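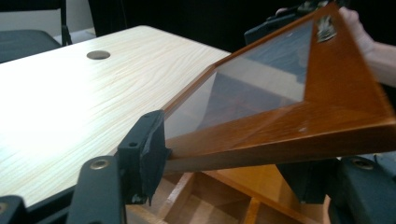 How Do You Buy a Robot Helper?

Suppose a small museum wants help with its wooden display boxes. Each box has a tray split into little compartments, with a glass lid over the top. Shells, coins and beetles go in the compartments. People at the museum open and close the lids all day long. Could a robot do some of that?

Maybe. But first somebody has to buy one, and that takes more planning than you might think. We will call our museum Ninholm and go through it step by step.

Step 1: Write down the job

"Help with the boxes" is too big. A robot needs a small, clear job, such as "lift the lid and put it back." Ninholm has 100 boxes. They are all the same size, and that helps a lot. A robot that has practiced on one kind of box may get stuck on another kind.

Glass matters too. It is smooth, it breaks, and it shines. Many robots use cameras to see, and a camera can be confused by a bright reflection. If the lid has a wooden edge, it is usually better for the robot to hold the wood.

Step 2: Choose the hand

The part of a robot that holds things is called a gripper. Some grippers have two fingers, some have more, and some use suction cups. Suction cups work well on flat, clean surfaces. Fingers are better for edges and corners.

Fingertips wear out, the same way the soles of your shoes do. When you plan what to buy, you also plan for spare fingertips. Ninholm puts five pairs on its list.

Step 3: Add up the money

The price of the robot is only the first number. This is the list Ninholm made:

The robot arm
The gripper
Spare fingertips
A camera
A strong table
Lessons for the people who will use it
Repairs

The list of things you plan to spend money on is called a budget. A good budget has some money left over for surprises - a broken cable, or a table that turns out to be too wobbly. Ninholm set aside 1000 dollars for surprises.

Step 4: Compare

Ninholm asked two companies for a price. Dreltance sells an arm that costs less, but the gripper is extra. Karaki sells the arm and gripper together. To compare them fairly, you have to add up everything on the list for both. The one that looks cheaper at first is not always cheaper at the end.

Step 5: Try before you buy

A test day is very useful. You bring your own boxes, and the robot tries the real job over and over. One person keeps a tally of how many tries go well.
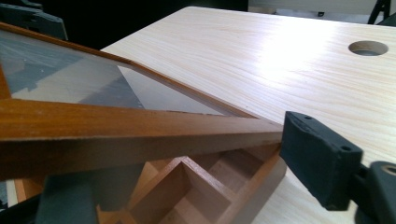

Mukura wrote to us to ask how many good tries are enough, and whether a robot that gets 97 out of 100 right is ready to buy.

It depends on what happens in the other three. If the robot just stops and waits for a person, 97 may be fine. If it drops the glass, 97 is not good enough, and Ninholm should ask for more practice and another test.

Step 6: Make a plan for the first month

A new robot does not start at full speed. In June, Ninholm will use it on empty boxes only, with a person standing by the stop button. After that it can move on to boxes with shells in them. The beetles will come last, as they are the easiest to break.

Words to know

Gripper - the part of a robot that holds things
Budget - a plan for spending money
Spare - an extra one, kept for later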